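Vedano gripper loses its hold on thin sheet metal partway through a lift
Status: Open, waiting on parts
Category: Grippers and end tools
Posted in: Home and Shared Shop Builds

Hi all! Long ticket, sorry in advance, but the form says to include everything I've tried, so you're getting everything I've tried.

Setup first. I have a Vedano parallel gripper on a home-built arm, running off a Kuzmenko motor board (the older one with the screw terminals), and the control software is Pokivia on a used desktop under the bench. The arm lives in our shared workshop, so it gets moved and bumped more than I'd like. The job is picking up pressed metal panels by one edge and carrying them over to a drilling jig. The panels are light for their size but they're big and floppy, and the fingers only get a thin rim to hold on to.

What happens: the gripper closes, Pokivia reports a good grip, the arm starts up, and then partway through the lift I get "GRIP LOST" and everything stops. Sometimes the panel has slid down between the fingers and sometimes it's sitting there exactly where it was, still held, and the software just thinks it's gone. Those two felt like the same problem for a long time. I don't think they are anymore.

First try, the easy stuff. Power off, reseat every connector, power back on. Wiped the finger faces with rubbing alcohol. No change, although the alcohol did take off a surprising amount of black gunk.

Second try, more force. I had the grip setting at 25 percent, which came over from a cardboard job and is way too gentle for this. Bumped it up in small steps. The real slips got less frequent, but the false alarms didn't budge, and at the high end I put a tiny crease in a rim. Backed it off again.

Third try was the finger position reading. Pokivia decides it has something by checking that the fingers stopped before they were fully closed. With cardboard there's a nice fat difference between "holding" and "empty." With a rim this thin there's hardly any, so a little wobble in the reading and it decides the fingers are empty. 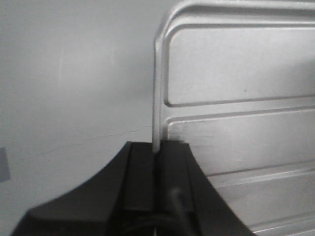 So I opened the live readout and watched the position number while I pushed on the arm by hand, and it jumps all over the place! Not when I push the gripper itself, only when the wrist turns. That smelled like a cable to me. I wiggled the one coming out of the gripper and got the error on demand, 3 times in a row, without the arm moving at all. I have never been so happy to see an error message.

I've re-routed it with a bigger loop and a strap at the wrist so it doesn't get pulled on the turn. Then I ran the pick again on Saturday and got through 4 panels before it complained, where before I was lucky to get one. Better, but I wouldn't walk away from it.

Still open:

The connector at the gripper end feels loose even when it's fully in. I've ordered a replacement cable from Skundum – if anybody knows whether the Vedano plug is a standard one or their own thing, please tell me before the wrong one shows up.

Is there a way to make Pokivia wait before it calls a lost grip? I found a setting called "hold check delay" and set it to 2,000 (milliseconds, I assume?) and as far as I can tell it did nothing. Maybe it only applies while the fingers are closing and gets ignored during a lift?

Finger pads. The bare faces are pretty slick, and I'm thinking thin rubber, glued on. My worry is that it throws off the position reading again, only in the other direction. If you've done this on a Vedano, did you have to redo the zero afterward?

I can post the full log and my settings file if that helps. I'm in the shop most evenings after 6, so I can try things pretty quickly. Leaving this open until the new cable is in and I've run a full stack of panels with it.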